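## Section 5: Making your first ginger bug soda with the Flenlow starter kit

Now for the fun part! Your starter is fed, your kitchen smells faintly of ginger, and you're ready to turn it into something you can pour over ice. Read the whole section once before you begin, then come back to step 1 with your bottles washed and your funnel handy.

**You will need**

- The Pluva strainer and funnel from the kit
- A large pot with a lid
- Clean plastic soda bottles with screw caps
- Sugar, fresh ginger, and lemons
- Your active starter from Section 4

> **Note:** An active starter has bubbles on top and fizzes when you stir it. If yours is flat, feed it again and wait a day. It's worth it, I promise.

### 5.1 Getting the bottles ready

1. Wash each bottle and cap in warm water with a little unscented dish soap. Skip boiling water, as it can warp thin plastic.
2. Rinse until you can't smell any soap at all.
3. Mix the Wemwood rinse powder as shown on its packet, fill each bottle to the top, and let it stand for 5 minutes.
4. Empty the bottles and let them drain upside down on a clean rack.
5. Stand them upright on a tray near where you'll be pouring. A tray with a raised rim is great for this - it catches drips, and you can carry the whole batch in one go.
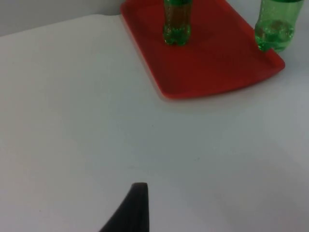 6. Check every cap for cracks and try it on its bottle. It should turn smoothly and stop firmly.

> **Caution:** Use only bottles made for fizzy drinks. Juice jugs, milk bottles, and decorative glass can burst under pressure.

### 5.2 Brewing the base

1. Slice a thumb of ginger as thin as you can. Leave the peel on if it's clean, because there's plenty of flavor in it.
2. Put the ginger in the pot with the sugar and half the water from your recipe card. Simmer with the lid on for 13 minutes.
3. Take the pot off the heat and add the rest of the water, cold.
4. Squeeze in the lemons. (Benedito Barros, who wrote the recipe cards, likes to throw in a strip of lemon peel too, and it's delicious.)
5. Let the base cool to room temperature. Hot liquid will kill your starter, so be patient here!
6. Strain the base into a clean pitcher, then stir in the starter with a long spoon.
7. Clear some room on the counter and lay out the funnel, the pitcher, and a damp cloth before you start to pour.

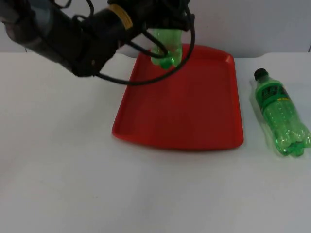
### 5.3 Filling and fermenting

1. Fill each bottle through the funnel, leaving two fingers of space at the top.
2. Squeeze the sides gently so the bottle gives a little, then screw the cap on tight. As the gas builds, the plastic will firm up again - a wonderfully simple pressure gauge.
3. Write the date on a piece of tape and stick it on. Ours said "14th January, extra lemon" and that batch was a beauty.
4. Keep the bottles out of direct sun. In a cool kitchen, allow up to 9 days. In July, it can be ready in two.
5. Press the side of each bottle every morning and evening. Once it feels as hard as a new bottle of store-bought soda, move it to the fridge right away.

> **Caution:** Never leave a firm bottle out at room temperature. The yeast keeps working as long as there's sugar and warmth.

Ferment and chill your bottles standing up. Sediment then settles in the base, and you can pour nearly all of the soda off clear.

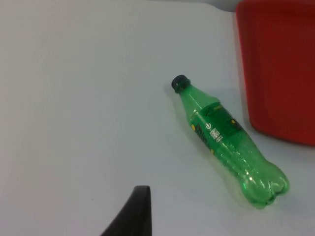

If you plan to take some to a picnic, chill it overnight first and pack it upright in a cooler. Open the cap a quarter turn, wait for the hiss to die down, and then turn it a bit more. Do this over a sink or on grass the first few times!

Once you have one good batch behind you, try the Coutinho spice sachet in step 2 of 5.2. It gives a darker, warmer soda that's lovely with lime. Card 33 in your recipe box has the amounts.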